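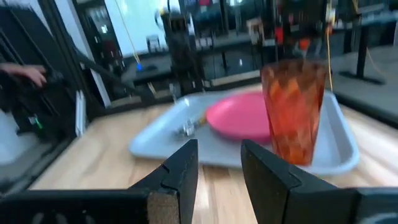

Sorin Stojanović reckons I am being unfair to the Hamel building. The cladding was tested, he wrote under my last post, it has a certificate, and the people who fitted it know more about fire than I do. He's right on the last point. I'm still not convinced by the other two.

September
Posted by Jayson Lagman
Print this post | E-mail this to a friend

A certificate tells you that a panel of a certain size was fixed to a test wall and behaved itself for a set time. I've now read the one Urness put up on the project website, and the time was 30 minutes. Fine. The test wall had no windows in it. The Hamel building has 400 of them, and every one is a hole cut through the thing that passed.

I asked about this at the open evening. The man from Urness said the window surrounds were "covered by an engineering judgement". I asked whose, and could I read it, and he said he would look into it. That was in the spring. I've sent two e-mails since and had one reply, thanking me for my interest in the scheme.

It may well be a sound judgement. Plenty are. But I'd like to see it before people start sleeping on the upper floors, and there are 34 floors, with 2 staircases that come out into the same lobby. Sorin says the second staircase is more than the old rules would have asked for. I dare say. I don't find "better than the old rules" very cheering when the old rules are the reason everybody rewrote them.

Then there's the look of the thing, which I know I'm not supposed to mix up with the safety of it. The drawings showed a pale tower with a sort of fold halfway up – Trasisby's "hinge", if you read the brochure. What has gone up is a grey tower with a slight dent. The architects left after the planning stage and Mallum took over the detail, and you can see the join from the station platform. I don't say Mallum did a bad job. I say that when the fold got shallower and the panels got thinner, somebody saved money, and I'd like to know where else they looked for it.

Sorin also asks what would satisfy me. The judgement on the window surrounds, with a name at the bottom. A drawing of the cavity barriers as fitted, which won't be the same as the one in the planning file. Photographs taken before the panels went on, if any were taken. I'll put up whatever I'm sent, including anything that makes me look daft.

This site uses cookies. By carrying on reading you agree to their use.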